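Contra o voluntário perfeito

Trabalhei muitos anos em logística e, quando deixei a empresa, todos me deram o mesmo conselho: "agora tens tempo, faz voluntariado". Aceitei o conselho. Inscrevi-me em três associações da cidade e só uma me respondeu. As outras duas tinham um formulário de quatro páginas, pediam carta de motivação e queriam saber quais eram as minhas "competências de liderança". Para servir sopa!

Vivo em Portugal há bastante tempo, mas o português não é a minha língua e talvez por isso leio estes formulários com mais atenção do que as pessoas daqui. Cada palavra me custa um pouco. E a minha opinião, depois de ler muitos, é que as associações estão a escolher os voluntários como as empresas escolhem os empregados, e que isto é um erro.

A associação que me aceitou chama-se Sendarora e ensina português a adultos recém-chegados. Não me perguntou nada, apenas se eu podia vir duas noites por semana. Eu disse que sim, com vergonha, porque ainda confundo o "por" e o "para". Sentei-me com um senhor que precisava de entender uma carta das Finanças. Demorámos uma hora e meia. Um professor de verdade teria demorado vinte minutos, mas naquela noite não havia professor livre.
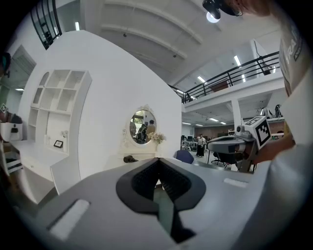 Seung-woo Na escreveu-me, depois de ler uma primeira versão deste texto, que eu estava a ser injusto: quem trabalha com pessoas frágeis tem obrigação de saber quem entra pela porta, e um voluntário que falta na terceira semana faz mais dano do que um voluntário que nunca veio. Concordo com a segunda parte mais do que gostaria. Na Sendarora vi alunos esperar por alguém que não apareceu, e a cara deles ficou-me na memória.

Mas verificar a identidade e o registo criminal é uma coisa, e pedir um currículo brilhante é outra. O programa Prasteo, que procura companhia para idosos, exige 50 horas de formação antes da primeira visita. Conheço uma vizinha que desistiu à décima hora. Ela tinha cuidado da mãe durante nove anos - ninguém lhe perguntou isto. Entretanto a lista de espera do programa, que está afixada na entrada, tem 44 nomes.

Não proponho acabar com a formação. Proponho que comece depois, quando a pessoa já conhece aqueles que vai ajudar e já sabe o que lhe falta aprender. Eu fiz o curso de ensino ao fim de seis meses e aproveitei-o muito melhor, porque levava perguntas.

E há a questão da idade. Vários anúncios pedem pessoas "dinâmicas", e quem já passou dos 60 compreende bem o que a palavra quer dizer. Em setembro a Sendarora abre uma turma nova, às seis e meia da tarde, e faltam ainda duas pessoas para a acompanhar. Não é preciso carta de motivação.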